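Cómo devolver un piso de alquiler y recuperar la fianza

Por Aidan Ó Gríofa

Me he mudado más veces de las que le recomendaría a nadie con libros. La última fue en noviembre, de un segundo piso en Arklow con vistas a otro segundo piso, y me devolvieron los 1.000 euros de fianza enteros. La penúltima no salió tan bien y de ahí viene casi todo lo que sigue.

Lo que vas a necesitar

El contrato y el inventario que firmaste al entrar, las fotos de entonces (si las hiciste), bolsas de basura de las gordas, un cubo, bicarbonato, vinagre blanco, masilla, una espátula pequeña, un secador de pelo y una persona que te deba un favor. El secador es para los adhesivos. La persona es para el colchón.

Paso 1. Lee el contrato

Hazlo entero, con café. En alguna parte pone con cuánta antelación tienes que avisar y cómo, y si pone que por escrito, el comentario en la escalera no cuenta. Manda un correo corto con la fecha de salida y la dirección a la que pueden mandarte cosas. Nada de explicar que te vas porque la caldera suena como un tren de mercancías: eso se cuenta en las cenas.

Aprovecha para buscar la cláusula de limpieza. Algunos contratos piden limpieza profesional con factura, otros dicen «en el mismo estado», y el mío decía «en estado decoroso», que daba para una tertulia. Pregunté por correo a Catríona Kavanagh, la propietaria, qué entendía por decoroso. Contestó: «El horno». Le estaré siempre agradecido por la concreción.

Paso 2. Vacía antes de limpiar

Parece obvio y todos hemos fregado un suelo para después arrastrar por encima una estantería. Vacía habitación por habitación, empezando por la que menos usas. Si en la que menos usas hay una bicicleta estática, ya sabes lo que tienes que hacer con ella.

Pon un punto de basura en cada cuarto desde el primer día. Si tienes que ir a la cocina cada vez que aparece un tique de hace cuatro años, lo vas a guardar otra vez en el cajón y el tique se mudará contigo. Un gancho adhesivo a media altura o el pomo de la puerta sirven para empezar, siempre que no los cargues con nada de peso. Los ladrillos y los diccionarios, al suelo.
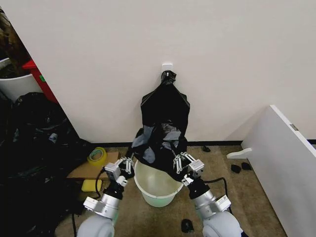 Bolsa negra colgada de un gancho adhesivo blanco.

Haz solo tres montones: se viene, se regala, se tira. El cuarto montón, el de «ya veré», es el que acaba a las once de la noche en el asiento delantero del coche, con el cinturón puesto. Los muebles grandes se anuncian los primeros, porque siempre hay alguien encantado de llevarse tu sofá que luego descubre que no tiene furgoneta. Yo vendí una mesa por 40 euros y pasé una tarde entera negociando los últimos 20. No lo recomiendo como modelo de negocio.

Llama también al ayuntamiento o mira su página para saber cuándo recogen los trastos voluminosos. Dejar el somier apoyado en los contenedores con una nota que diga «funciona» no es un sistema de recogida, por mucho que lo use toda la calle.

Paso 3. Cocina

Empieza por el horno, que necesita una noche entera. Pasta de bicarbonato y agua por las paredes, lejos de las resistencias, y a dormir. Por la mañana se retira con un trapo húmedo y después se pulveriza vinagre para lo que quede. Las bandejas van aparte, en la bañera, con agua muy caliente y lavavajillas. Pon una toalla vieja debajo para no rayar el esmalte y tener así un segundo problema.

El congelador se desenchufa el día antes, con la puerta abierta y toallas delante. No uses un cuchillo para el hielo. Mi amiga Fionnuala Nic Giolla lo usó una vez y ahora conoce el precio exacto de un frigorífico de gama media.

Mira encima de los armarios altos. Ya lo sé. Mira igualmente.

Paso 4. Suelos y moqueta

Aspira la moqueta dos veces, en direcciones cruzadas, y pasa la boquilla estrecha por el borde del rodapié, que es donde vive el polvo con antigüedad. Las marcas de las patas de los muebles se levantan con un cubito de hielo: lo dejas derretir encima, secas con un paño y peinas las fibras con los dedos. Para las manchas, prueba primero el producto en una esquina que no se vea. Si la esquina cambia de color, has aprendido algo y solo lo sabéis la esquina y tú.
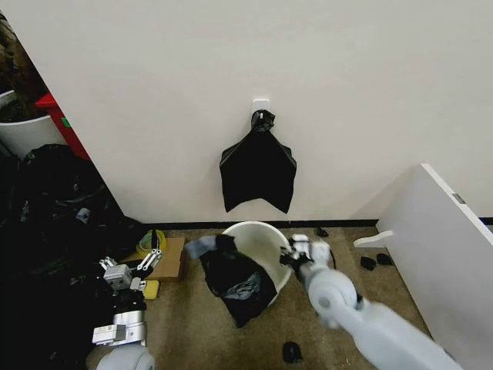 Bolsa en la pared y cubo blanco sobre la moqueta.

El rodapié oscuro delata cada pelusa. Un calcetín viejo, apenas humedecido, lo deja presentable en una pasada. Si además está pintado y desconchado, comprueba el inventario antes de ponerte a restaurar: puede que lleve desconchado desde antes que tú.

Paso 5. Paredes

Los agujeros de clavo se rellenan con masilla, se dejan secar y se lijan con suavidad. Los de taco también, en dos capas. La pasta de dientes, remedio que circula desde que hay inquilinos, amarillea y huele a menta en las visitas.

Los ganchos adhesivos se quitan los últimos. Si llevan lengüeta, tira de ella hacia abajo, despacio y pegada a la pared. Si no la llevan, calienta la zona con el secador y pasa un hilo dental por detrás, como si serraras. Arrancarlos de un tirón se lleva la pintura y a veces un trocito de yeso con forma de continente.
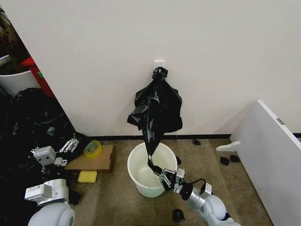 ¿Con cuánta antelación hay que empezar?
Tres semanas bastan para un piso de dos habitaciones si trabajas y duermes. Con una semana se puede, aunque vas a regalar cosas que querías y a embalar un cargador sin dueño conocido.

Paso 6. La visita de salida

Pídela de día y con la luz dada de alta. De noche todas las manchas son la misma mancha, y la discusión también. Lleva el inventario impreso y repásalo con la propietaria o con la agencia, cuarto por cuarto, apuntando lo que se diga. Haz fotos de todo, incluido el interior del horno, que para entonces será lo más bonito que tengas.

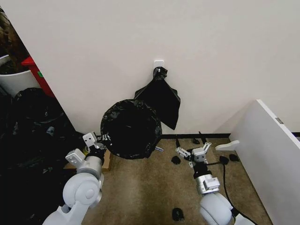 Apunta además las lecturas de los contadores y haz que la otra parte las firme. Yo me fui una vez sin ese papel y estuve medio invierno intercambiando correos sobre el agua caliente de alguien que no era yo. Entrega todas las llaves juntas, también la del buzón, y pide un recibo aunque te miren como si hubieras pedido un notario.

Si te proponen un descuento, pregunta por qué concepto y pide factura o presupuesto. El desgaste normal – una moqueta algo pisada, una pared un poco menos blanca – no suele ser cosa tuya, pero las reglas cambian según el país y conviene consultarlas antes de ponerse solemne.

Paso 7. Después

Cambia la dirección en el banco, en el médico y en la suscripción que creías cancelada. Deja a los siguientes inquilinos una nota con el día de la basura y el truco de la ventana del baño. Yo dejé también medio paquete de bolsas y la bombilla buena del pasillo, que me arrepentí de dejar en cuanto encendí la del piso nuevo.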